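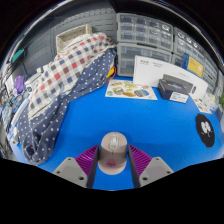
Liis Adomaitis told me that the lessons-learned log at Premham was where lessons went to be forgotten, and that she had stopped opening it by January. I laughed, and then I wrote it down, and then I heard much the same thing at Clilteck.

4.2 What people did with the log

I had asked for every project review the two firms would let me read, and got 12 of them. I expected short, grumpy documents. They were long and very polite! Most gave a page or more to what had gone well, and the trouble was tucked in near the end, usually under a heading like "communication" (a word I came to dread).

The odd part is that people did learn from each other. They just did it somewhere else — over lunch, in side chats, by walking over to a desk. Selvaraj Pramanik could tell me which supplier to avoid and what to say on the first call, and none of that was in his review. When I asked if he'd add it, he said he wouldn't want his name on it. Four of the people I talked with gave me some version of that answer.

Figure 4. A pink computer mouse and a round black mouse pad with googly eyes, on a blue work mat.

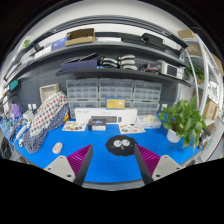 So I went back to the reviews with a different question in mind: who was each one written for? At Premham they went up to the steering group before the team saw them, and I think you can hear it in the wording. Clilteck kept them inside the team for nine days first, and those drafts were blunter, with a few real names of tools and a few real mistakes. I don't want to lean on that too hard with only two firms. I come back to it in Section 5, where the Brolance interviews muddy things quite a bit.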